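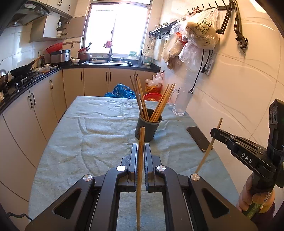
I have a problem with prayer journals, or at least with the one our women's group picked for the spring. It has 292 pages. Every page has a box for the request, a box for the date and a box for "How God Answered," and that third box is about two inches tall.

Veronica Barbu brought them in on a Wednesday, already paid for, so of course we all took one. I filled mine in faithfully for 18 days. By then I had a lot of requests and a lot of dates. In the answer boxes I had one "yes, I think" and one "found the keys," and I'm not convinced the Lord wants credit for the keys. They were in my coat.

What bothers me is the bookkeeping. I read the Psalms and half of them are somebody asking how long this is going to go on. Psalm 88 ends in the dark and just stays there. Where would that man have written his answer? I asked this at group and Mared Landeg said I could leave the box blank. Fine, but a blank box on a printed page looks like a failed test, either mine or God's, and I don't care for either one.

Elin Vaughan loves hers. She says looking back over it in May got her through her mother's surgery, and I believe her. I'm glad she has it. I still don't think the introduction should promise "100 days to a stronger prayer life" like it's a set of abs. Stronger how? Who's measuring?

So I've gone back to my old spiral notebook, which has names in it and not much else. Some of those names have been there for years. I read down the list in the morning before the coffee is ready, and some days that's all the praying I get done.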